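Stumico Home Sorting: Frequently Asked Questions
For people in Bistudside and Elalow who own a toolbox and still keep the pliers somewhere else 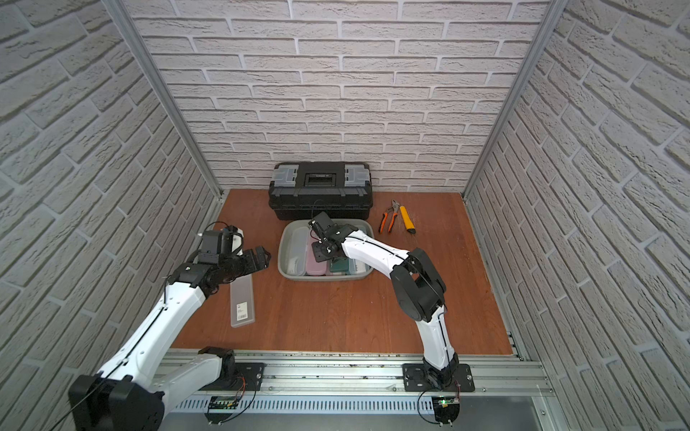 Closed toolbox, gray tub with four food containers, pliers and a utility knife to the right.

Booking and the visit

What do you do, exactly?

We come to your home and sort one area with you. It can be the hall closet, the bench in the garage, the cabinet over the refrigerator, or the patch of floor where things have been waiting for a decision. Our specialty is the mixed pile, the kind where kitchen stuff and tool stuff have been living together long enough to be considered married. We split them up.

How long is a visit?

Two hours. Most people can make decisions about plastic containers for two hours. In the third hour they begin keeping everything again, and we have watched a man put a cracked funnel back on the shelf with real tenderness.

What does it cost?

A visit is $96, and that covers one person from our side and one area from yours. If you live past the Elalow bridge there's no extra travel charge, though we may be grumpy about the parking.

Does a small apartment still count as one area?

No, but we admire the attempt. Anything under 700 square feet gets a slightly looser reading of "one area," so a kitchen plus the closet beside it is usually fine. A kitchen, a closet, a balcony and "just a quick look under the bed" is two visits.

Should I clean up before you come?

Please don't. People who clean up first put everything in a bag, put the bag in a bedroom, and then show us a lovely empty shelf. We can't sort a shelf that has already been emptied. Leave it.

Do I have to be there?

Yes. We don't know which of your containers came from your mother.

Who comes?

Usually Catalina Medina, who started the business and wrote most of this page. She'll take coffee if offered. She won't comment on your spice rack unless you bring it up, and then she will.

Food containers

How many food containers should a household have?

We don't give out a number. Use this test: if every one you own were full of soup tonight, could your refrigerator hold them? If it couldn't, you have a collection. Collections are allowed, but they go on a higher shelf.

Do you match the lids?

We do, and it's the least glamorous part of the job. Everything comes out, every lid gets tried, and whatever is still single at the end goes in a bag with the month written on it. If the other half hasn't turned up in two months, the bag goes. You may hold a short ceremony.

Should containers be stored nested or side by side?

Nest them if they're the same shape and you're short on room. Side by side in a low open tub works better for a handful of different ones, especially if they're different colors, since you can see what you've got from above and take out the pink one without meeting all its relatives. Four in one tub is comfortable. Once they start standing on edge, get a second tub or fewer containers.

What kind of tub?

A plain rectangular one with rounded corners, wide enough to get your hand down the side. Light gray hides scuffs, and it doesn't argue with whatever you put in it. Measure the shelf first. We've met so many tubs that were bought for a shelf and now live in front of it.

Does the color of the container matter?

Only if you decide it does. One family in Elalow uses green for leftovers and pink for anything the kids are allowed to take without asking. It has held up for a year, and that's longer than our own system lasted. Clear or milky ones are good for food you tend to forget, which in our experience is rice.

Can I keep screws in an old food container?

Yes, and it makes a very good screw box. But it has then changed careers and shouldn't go back. Put a strip of tape on it that says SCREWS and move it out of the kitchen the same day. We have opened a container expecting lentils.

Toolboxes and tools

My toolbox is full. Do I need a bigger one?

Probably you need to open it. Take everything out and lay it on an old towel. You'll find at least one tool you went out and bought again last spring. Wipe out the bottom, put the heavy things in first and see how far you get. Most full toolboxes turn out to be holding instruction sheets for furniture you no longer own.

Where should the toolbox live?

On the floor against a wall, or on a low shelf, with the handle up and the latches facing you. Don't put it above shoulder height. You want to be able to pop both latches and lift the lid without moving the thing first. A toolbox you have to drag out from behind something becomes a toolbox you work around, and then there's a screwdriver in the silverware drawer.

Why are my pliers never in the toolbox?

You used them for something that took ten seconds, and ten seconds doesn't feel like a job you put tools away after. There's no cure for this that we know of. What helps is a parking spot right beside the box: pliers and utility knife go there, side by side, pointed the same way. Then once in a while you open the lid and put them in. It's a compromise, and you'll be able to find your pliers.

Do bright handles help?

More than anything else on this page. Orange-and-black pliers and a yellow knife can be spotted on a brown floor from the doorway. Gray tools on a gray bench might as well have been thrown in the lake. If yours are dull, wrap some colored tape around them.

How do I store a utility knife safely?

Blade pulled all the way in and locked if it locks, every time, even if you're coming right back. In a home with small kids it goes inside the closed box and the box goes somewhere they can't reach, and you can ignore what we just said about the parking spot. Used blades go in a hard container taped shut and marked. Never in the kitchen trash by themselves.

There's a cable hanging off my toolbox. What's it for?

We can't tell you, and it's likely you can't either. Thin black cables are the dandelions of the home. Try it in the things you own that take a cable. If it fits something, tie it up and keep it with that thing. If it fits nothing, it goes in the cable bag, and we'll look at the cable bag together when you feel strong enough.

Long clear cases and other awkward shapes

What do I do with a long, narrow clear case?

First find out what it's for. If it came with something, and that something still fits in it, put it back in and be glad. If it's empty and you like it, it may suit paintbrushes, drill bits in their sleeves, wrapping ribbon or knitting needles. Lay it flat along the side of a shelf, front to back, so you can reach the near end. Put it crosswise and it will block everything behind it, and then you'll blame the shelf.

Should I peel off the barcode label?

If it bothers you, yes. Warm water, a drop of dish soap, patience. If you think you might return the thing, leave it on, and then please return the thing. A label near one end does no harm and tells you which way around you had it last time.

Do clear boxes make people tidier?

They make the mess easier to inspect. Some people find that motivating. Catalina finds it accusing and uses dark ones at home.

Keeping it that way

You left and it's messy again. Is that covered?

The first messy-again is covered by a phone call, free of charge, and we try not to sigh. After that it's another visit. Most homes slide a little in the second week and then stop, and the stopping place is usually better than where you started.

What's the Sqalli rule?

Sqalli is the street where our first client lived, and the rule is hers. Anything left on the floor overnight has to be picked up by whoever walks past it first, regardless of who put it there. She lives with three teenagers. She reports that they have all learned to use the back door.

Do you sell tubs, boxes or labels?

No. We did for a while and ended up with 265 label holders in the spare room, which was a poor look for a sorting business. We have 265 label holders to this day. If you'd like some, ask, and please take more than you need.

Will you take things away?

One carload per visit to the thrift store or the recycling center, as long as it's bagged before we leave and you've said out loud that it can go. The saying out loud is required. We've had calls at nine in the evening about a colander.

Can you sort my partner's things as a surprise?

No.

Can I give a visit as a gift?

You can, and we'll send a card. Consider how it will be received. One year we had a run of these after Mother's Day, and Catalina still talks about the atmosphere in certain kitchens.

How do I book?

Use the form on the contact page. Tell us which area, what's in it as far as you know, and whether there are stairs. A snapshot is useful if you have one. March fills up early, so if you want March, write to us while it's still cold out.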